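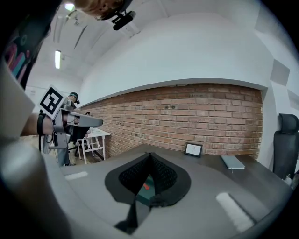 The Rovis desk against the brick, with the little black frame and my notebook.

I bought the Rovis desk in June and it's had 57 days of proper use now, so time for a verdict! I love the dark grey top. It looks terrific with red brick behind it (our place in Drolldale has heaps) and it doesn't glare under the fluoro. Mine was $633 on special, down from $794, and it took two of us to get it up the stairs – bring a mate.

Gripes? It shows every crumb, and the colour is a bit darker than on the website. I'd also have liked a drawer for pens. The black office chair was bought separately and tucks in fine.

Four stars from me, and I'd buy it again.

Brian Nzioka, 19 Sep 2018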